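A Good White Table: An Afternoon With Parvathi Rao

By the time I found the side door of the Aruvell building, Parvathi Rao had already made tea twice and let it go cold twice, and she apologized for both before I had my coat off. She is a small, quick woman who has spent most of her working life getting other people's workrooms into shape, and she talks the way some people knit, with several strands going at once and every one of them picked up again sooner or later.

She runs Rao, the little business that carries her last name and nothing else, out of two rooms on the ground floor. "My nephew wanted me to call it Rao Workspace Solutions," she told me, pulling out a stool for me and then deciding it was the wrong stool and going off to get another. "I said, solutions to what? People have a table. The table is covered in junk. I come over and we talk about the table."

I had come because a friend of mine in Inomstead, where Parvathi set up the craft rooms at the community center, kept bringing her up at dinner. My friend quilts, and before Parvathi came along she quilted on a sheet of plywood laid over a bed. I had expected to hear about shelves and bins and labels, and we did get to those, but for the better part of an hour Parvathi wanted to talk about tabletops, and I was happy to let her.

It started, she said, with her father, who repaired watches at the kitchen table and would not let anyone set the places for dinner until he had gone over the whole thing with the flat of his hand. "He'd go like this," she said, and she swept her palm across her own desk in long slow strokes, eyes half shut. "Feeling for screws. Some of them you could hardly see. We'd be standing there with the plates, starving, all of us, and my mother would be saying the rice was getting sticky, and he'd say one minute, one minute. That table was dark brown, almost black. I think about that a lot. If he'd had a white one we would have eaten on time for 16 years."

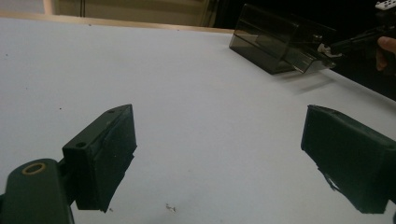 White is what she recommends to almost everyone now, and she has heard all the arguments against it. People tell her it shows every mark, and she says yes, wonderful, that's why you're buying it. She likes a top that is plain and smooth from the front right to the back, big enough that you can push your work away from you and still have room for your elbows. On a surface like that you see the specks of dust, tiny as they are, and you see the crumpled little scrap of foil or plastic or whatever it may be, lying there by itself near the front, and you pick it up or you don't, but at least you know about it. She is fond, too, of a strip of light wood along the back. "It gives your eye a place to stop," she said. "White table, beige wall, you need a line between them or the whole room goes to oatmeal."

I asked whether a strip like that did anything useful, and she thought it over for a good while, stirring the third cup of tea. She said that on some tables it stands up a bit and keeps pencils from going over the back, and on others it's purely for looks, and she had stopped feeling guilty about things that were purely for looks sometime around her fiftieth birthday.

Around three o'clock we were joined by Teodor Crăciun, who builds most of the furniture she orders and who had stopped in to return a clamp. He is tall and rather shy, and he stood in the doorway for some time before Parvathi got him to sit. They have worked together for nine years. He remembers their first job as a disaster and she remembers it as a triumph, and it appears to have been the same job.

"She wanted the corners round," he said. "Then she came and looked at the round corners and she wanted them square."

"I wanted them softened," Parvathi said. "I never said round. You can't push a round corner into a wall, Teo, things fall down the gap."

"Things fell down the gap," he agreed.

The project they are both proudest of is the one they call Garo, after the street it was on, a former shoe store that was turned into a shared workroom for people who mend, glue, sort, and tinker. Parvathi gave it nearly 400 square feet of open floor and then fought, she says, for every foot to stay open. The first month, everyone who came in brought something to leave there. There was a sewing machine with no foot pedal, a box of doorknobs, a lamp somebody was going to fix. She went in one September evening with a roll of masking tape and put a line on the floor behind each bench, and told people that anything across the line at closing time would be moved to the hall.

"Did it work?" I asked.

"For the doorknobs it worked," she said. "The lamp is still there. I've become attached to the lamp."

Teodor's part in all this was the benches, and once he got going on the subject he was not so shy after all. He talked about edges, mostly. An edge is where a table wears out first, he said, because that's where people lean, and where they drag the toolbox off instead of lifting it. He would sooner spend his time on a good edge than on drawers. Parvathi is against drawers altogether under a work surface, and the two of them went back and forth on that long enough for me to finish my tea and start on the cookies, which were very good, with cardamom in them.

Her own rules for keeping a table clear are few, and she is a little embarrassed by how plain they are. Wipe it with a damp cloth before you start, even if it looks clean. Keep one small dish for bits, and empty it when you leave. Don't store anything on the surface that you didn't use today. She used to hand these out on a printed card, and she ordered more cards than she could ever give away. She counted them once during a long phone call and there were 169 left. She now uses them as bookmarks and shims.

"The cloth is the main thing," she said. "Everybody wants to talk about containers. I love containers! I have a closet full of containers, Teo has seen it, he won't open the door anymore. But if you wipe the table down you've already had to move everything, and once it's in your hand, well, where does it live? You have to decide. My father had it right with the hand, he just needed a cloth in it."

She walked me out through the second room, stopping to straighten a stack of paint samples and then to show me one she liked, a warm beige that to my eye was the same as the two on either side of it. Teodor had gone ahead to hold the door. He had forgotten to leave the clamp, and she sent him back in with it.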